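Chapter 4
Counter Storage: Holders, Caddies and What Goes in Them

Mehwish Rizvi

Before you start: have your tool list from Chapter 3 next to you. The one with the daily / weekly / hardly ever columns. If you skipped it go back, it takes 20 minutes and the rest of this chapter leans on it.

In this chapter: sorting by reach, sizing a holder, open slots, cleaning. Key words: caddy, insert, footprint, headroom.

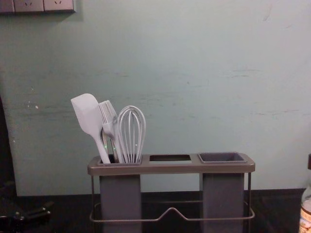
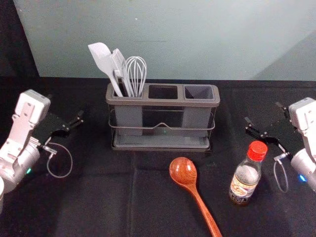 Small kitchens run out of drawer before they run out of tools. Usual story. Drawer jams, somebody yanks it, the whisk bends. So the long things move up to the counter and stand on end, and now you need something to hold them. A mug will do for a week. After that it tips. A divided holder does better, tools kept apart, a wire frame to carry the weight, and you can sort by job: a white spatula, fork and whisk together in the left container, say, with the right one free for whatever comes next. Flat heads and round heads can share an opening if the handles are slim. Thick handles can't. Try it before you buy, take a whisk to the store if you have to.

4.1 Sorting by reach

Reach means how far your hand goes from where you stand at the stove. Anything in the daily column lives inside reach. Weekly can be a step away. Hardly ever goes in a box, a cupboard, the top of the fridge, wherever. Most people get this backwards the first time and give the best spot to the prettiest tool. The pastry brush does not need the best spot.

Write the sorting down. One line per tool. Don't trust memory, you will be moving things again in Chapter 6.

4.2 Sizing

Two measurements matter. Footprint is the space the base takes up on the counter. Headroom is the gap from the top of the holder to whatever hangs over it, cabinet or shelf. Measure headroom with the tallest tool standing in its place, not with the holder empty. A ladle that won't come out without tilting the whole thing will end up left in the sink.

Check the depth of the inserts to. Too shallow and a long tool leans out and pulls. Too deep and the short ones vanish, you fish for them with two fingers.

4.3 Leaving a slot open

Students always want to fill every opening. Leave one. Tools arrive: a gift, a replacement, the thing from the camping box. In the Hemmin apartment (we come back to it in the case study) the family filled theirs on the first evening and by January there was a second holder next to it, then a jar.

4.4 Cleaning

Crumbs and water collect at the bottom of any insert. Lift out, empty, wash, dry upside down. Put tools back dry, handles down. If an insert does not lift out, a bottle brush and a folded cloth will reach most of it. Wipe the counter under the base at the same tiem.

Warm-up task

Empty one holder or jar at home. Lay everything out on a cloth and match it agianst your Chapter 3 list. Put back the daily tools only. Cook with it like that until the next session, and note each time you went looking for something that wasn't there. Bring the notes, we use them in 4.5.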